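4. Preparing the Fometti drink dispenser for first use

Please read this section before you connect the dispenser to the power. The first preparation is done only once, and again if the dispenser was not used for more than a month.

4.1 Choosing the place

1. Choose a flat and stable table. The dispenser weighs 2,550 g when empty, and it becomes much heavier with a full water tank.
2. Leave 154 mm of free space behind the dispenser. The warm air goes out from the back side.
3. Keep the power cord away from the edge of the table, so that children cannot pull it.
4. Do not place the dispenser in direct sun or next to a stove.

Caution: Do not use the dispenser outdoors. In January and other cold months, let it stand in the room for 2 hours after delivery before you fill it.

4.2 First rinse

1. Take out the water tank and wash it with warm water and a little dish soap. Rinse well.
2. Fill the tank with fresh cold water to the MAX line and put it back. You should hear a click.
3. Place an empty jug of at least 500 ml under the outlet.
4. Connect the plug and press the Rinse button. The light blinks during the rinse and stays on when it is finished.
5. Pour the water away and repeat one more time.

Note: A light smell of plastic during the first rinse is normal. If the smell is still there after the second rinse, do a third one.

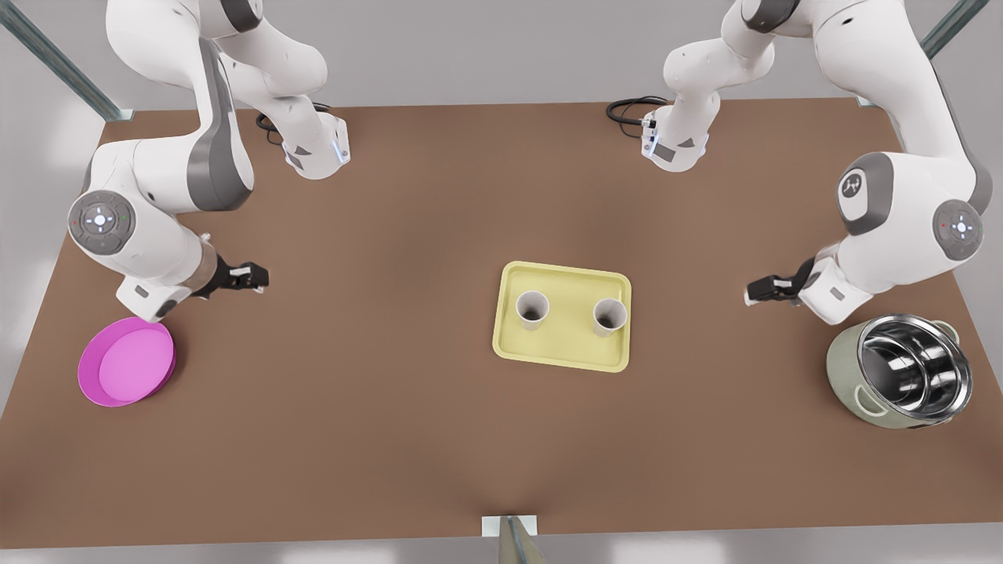
Can I use filtered water for the rinse?
Filtered water is fine, and so is tap water. Please do not use sparkling water or distilled water, as the level sensor does not work correctly with them.

4.3 Setting the amount

1. Press and hold the Cup button until the display shows the amount.
2. Turn the dial to the right for more, or to the left for less.
3. Press the Cup button again to save. If you do not press it, the dispenser returns to the old amount.

The amount is saved also when the plug is removed. To go back to the factory amount, hold the Cup and Rinse buttons together until you hear a long tone. 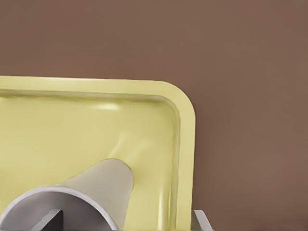 4.4 Cleaning every day

1. Switch off the dispenser and remove the plug.
2. Empty the tank. Do not leave water in it during the night.
3. Wipe the outlet with a soft damp cloth.
4. Wash the drip part by hand. It is not made for the dishwasher.
5. Dry all parts before you put them back.

Caution: Never put the dispenser under running water. Do not use steel wool or cleaner with chlorine.

If the table became wet, wipe it also under the feet of the dispenser.

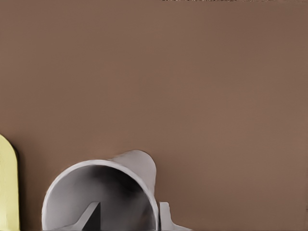

Smooth, matte brown surface.

For removing of lime, please see section 5. Spare tanks and outlets can be ordered from the Vidmont service desk in Plaltelport.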